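We use cookies to improve your reading experience. Accept | Manage preferences

December
By Leonor Esteves

Day 4 of the Nallora trial, and I have now spent more time thinking about teaspoons than my grandmother did, and she ran a boarding house.

Vesna Janevski from Clatik rang at breakfast to ask how we were "feeling about the package". I said I was feeling that $437 a month was a lot for somebody to sort the cutlery, even somebody with two arms and no superannuation. She laughed in the way people laugh when they've written it down. Martim wants it for the catering side. Martim also wanted the crêpe trailer.

Went over mid-morning with my notebook and sat well back. The shiny rainbow cutlery was out, which is the colour of petrol on a puddle and which Graça chose, so I keep my opinions to this diary.
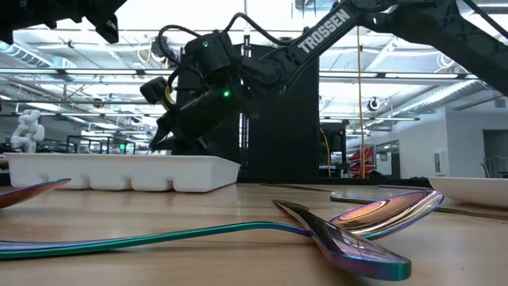
What does the monthly fee cover? Software, remote support in business hours and one service visit a quarter; replacement fingers for the grippers are extra.

I underlined "extra" twice. Aidan Moriarty, who reads contracts for pleasure, found the bit about minimum terms as well – 23 months, a number I can only assume somebody lost a bet over. He has asked for twelve. Vesna is going to "take that upstairs". The Gumede people quoted us less in spring, but theirs wanted every fork presented in a rack facing the same way, and if I have to line up the forks I may as well put them away myself.

What I will say for Nallora is that it's patient. I am not. Knives are my undoing at the end of a wedding, when there are some 200 of them and my feet have gone.

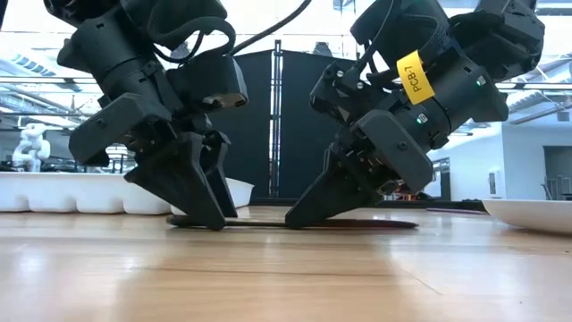 Graça's view is that we should hold out for the rental with no minimum and use it only over summer, when we can't get casuals for love or money. Sensible, so naturally Martim is against it. He's started calling it "the team".

Home by six. Washed up by hand, one plate, one fork. Must ring Vesna back about the fingers, and find out who pays the freight if we send the thing home.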